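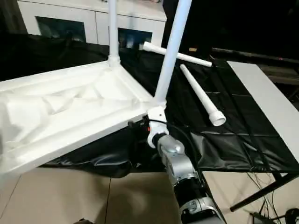
Grallberg Allotment Club — Members' Diary

Sunday, March 13, 2022

Got to the plot by ten and found the gate still chained, so I walked back for the key. Frost on the lower beds but the soil was workable by lunch. I dug over the old bean row and took out a full bucket of couch grass. The shallots are in, 73 of them, two rows along the path side. Hooman Asadi came by with his spare seed potatoes and I took a tray. He says he will leave his own until the end of the month.

The water butt is leaking again at the tap. I wrapped it with tape and will buy a washer in the week. 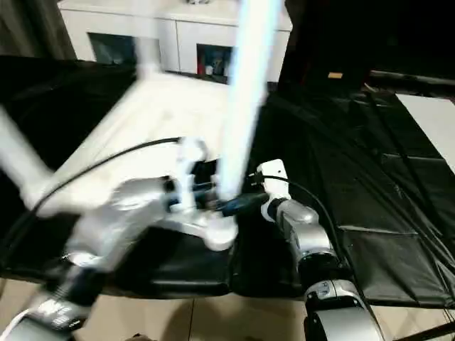
Afternoon

Sowed leeks and two sorts of lettuce under glass. The Plaravow broad beans from the autumn are ankle high and only a few have gone over. Mice have been in the shed — they had the corner off a bag of bonemeal. I put it in a tin.

We need somewhere to lay out the produce for the August show, and a white plastic table would do.
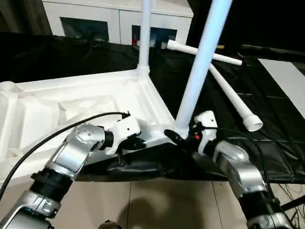 White table top with a leg at one side.

Rain started at four. Home, boots off, soup. Peas next if it stays mild.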